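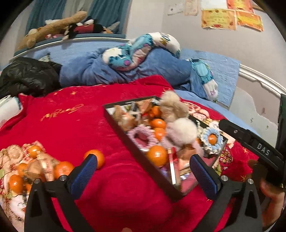
Wimelbridge equipment day, 23/06/2025
Talk notes, Ngaio Rewi
Buying robots for housework: what to ask before you sign

Slide 1. Start cold, no biography. Ask for a show of hands: who has a quote on their desk right now? Who has read the second page of it?

Slide 2. The quote
Pruvum offered us the starter package in April. Two arms, one year of support, "training included". I asked what training. A video call. I asked who pays for the engineer's train fare. Long pause. We do.
Don't read the whole quote out. Point at the support line and move on.

Slide 3. Tidying is a hard job to buy for
The sales demo is always a cube going into a box. Real bedrooms have soft blankets, fruit that rolls, a lipstick in among the hair ties, cushions with no flat side. Ask the seller to do your mess, on your bed, with your things. If they want to send a list of approved objects first, you have learned something about the price.
(Pause here. People usually want to tell me their own story. Take one, no more.)

Slide 4. Hand-held grippers against full arms
My view, and you can argue with me later: if you are still at the stage of recording people doing the task, you don't need an arm yet. A gripper you hold in your hand goes into a real home and out again. An arm needs a table, a power supply, a risk form and somebody to stay with it.
But don't let anyone tell you the hand-held kit is the cheap option. Budget for finger pads as something you will keep buying. Budget for the hours of the person holding it. We planned 20 sessions and costed the kit to the penny, then put the wages under "other". Silly, and I signed it.

Slide 5. Spares
We allowed £839 for spares in the first year. I have no idea if that's right and neither did the two suppliers I asked. Drernumis gave me a lifetime figure for the pads. Lifetime on what? Tangerines? Fleece? They said they'd come back to me.
Khương's spreadsheet goes up here. Credit him, he'll be at the back. Show column F only, the rest is too small to read from the seats.

Slide 6. Questions to send in writing
What did the robot pick up in the demo, and who chose it?
How many tries before the one you filmed?
What is the delivery time for a single replacement part?
Who owns the recordings made in people's homes?
What does year two cost?
I sent these to 8 firms. 4 answered. Two of those skipped the last one.

Slide 7. What I'd spend on this year
Hand-held kit, paid hours, spares. No arms before the spring review. If the finance people say the money has to go by year end, rent for a month and send it back.
If there's time: the story about the lift and the packing crate. If not, straight to questions. Leave slide 6 up while they ask.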